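## Filling a fruit bowl on a stone top

Applies to a bowl with a wavy or scalloped rim. Allow two minutes for layout and more than 30 seconds per layer.

1. Wipe the marble with a damp cloth and dry it. Acidic juice etches polished marble, so check each piece for splits.
2. Set the bowl toward the back of the table, on the center line.
3. Lay everything out in front of the bowl, one layer deep. Turn each piece and set bruised ones aside.
4. Load in this order: long or curved pieces, then heavy rounds, then small items in the gaps.
5. Grapes go in last, stem down, draped toward the low side of the rim.

Sandamali Paul loads citrus first in the Pinwood version. Both orders hold - hers needs a deeper bowl.

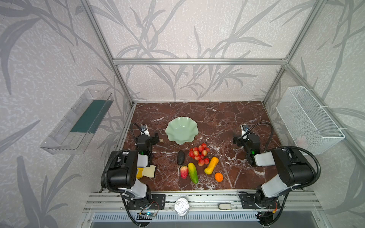

*Reading time: 2 min*

Layout before loading: mint-green bowl at the back, red grapes directly in front and slightly right, the small orange citrus closer to the front. Keep the curved squash on its side until it goes in. If the bowl rocks after step 4, take out the top layer and move the longest piece across the middle.

Noel Cabanatuan, Mar 3, 2010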